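Why Does Metal Feel Cold?

Have you ever grabbed a railing on a February morning and pulled your hand right back? Brrr! The wooden bench beside it was out all night too, and it didn't bite you half as much. So is the metal really colder?

Well, no, and this is the part I love. If they've both sat in the same shady spot for long enough, they are the same temperature. What your fingers notice is how fast warmth is leaving your skin. Metal is very good at carrying heat away — we say it is a good conductor — and wood is rather slow about it.

You can try this at home. Leave a metal spoon and a wooden spoon on the kitchen table for 2 hours, then touch one to each cheek. Which one feels colder?

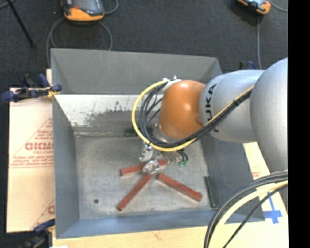
Now think about a hot day. A metal slide in the sun can feel scorching, and part of the reason is that it passes its heat into your legs so quickly (ouch!). Ask a grown-up to check it before you climb up.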